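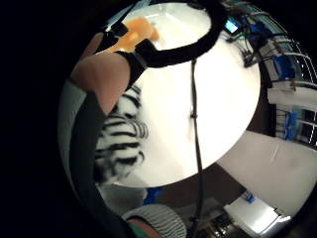

It was the return ticket that did it, according to one reader who wrote to me after my last column on the ferry blockade. People in Skaltness could live with paying more to leave, she said, but being charged extra to come home felt like an insult.

I've thought about that letter a lot, because I had it down as a plain old argument about money. Galura, the company that runs the boat to Zistholm, put fares up 27 percent in April. Skaltness has 2,000 residents and one way off the island. You'd think the math would explain the rest!

But fares had gone up before (by more, one year) and all that happened was some grumbling in the ticket line and a stiff letter in the paper. This time 400 people walked down to the pier and sat on the loading ramp with folding chairs and thermoses, and they stayed there until the evening sailing was called off.
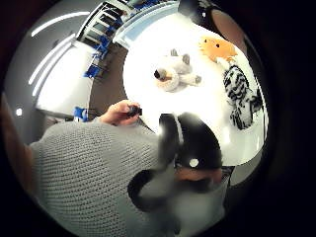
So what changed? I went over to ask, and I got a different answer at every kitchen table. A lot of it came back to the timetable, which Galura had trimmed the winter before. Lose the late boat and you lose the evening class, the hospital visit that runs over, the shift that ends at seven. The company did hold a meeting about it, in Zistholm, on a night when the last ferry back left before the meeting was over. I heard that story from so many people I started finishing it for them.

Then there's the ramp itself. It was rebuilt with public money, and plenty of islanders feel they own a piece of it — which made sitting down on it seem pretty reasonable, even to folks who'd never been near a protest in their lives.

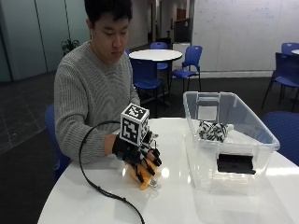
Most of the planning, if you can call it that, happened at Phan, the noodle place by the harbor. It's open late and it has the big tables. Somebody drew up a list of who had a truck and who had a bad back, and the list went around with the chili oil. I had the beef soup twice and I'd go back for it tomorrow.

I asked everyone whether they'd do it again. The younger ones said yes right away. A few of the older ones weren't so sure, mostly on account of the freight drivers stuck on the wrong side with a load of milk, and there's still some bad feeling over that.

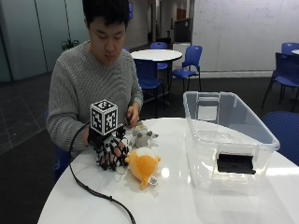 At the round table, with two plush toys.

Galura's new fare table is dated 2018-08-08, and it takes back part of the increase for residents. The late boat isn't on it. When I left, the folding chairs were stacked inside the ticket office, and the woman at the window said they could stay there as long as they were needed.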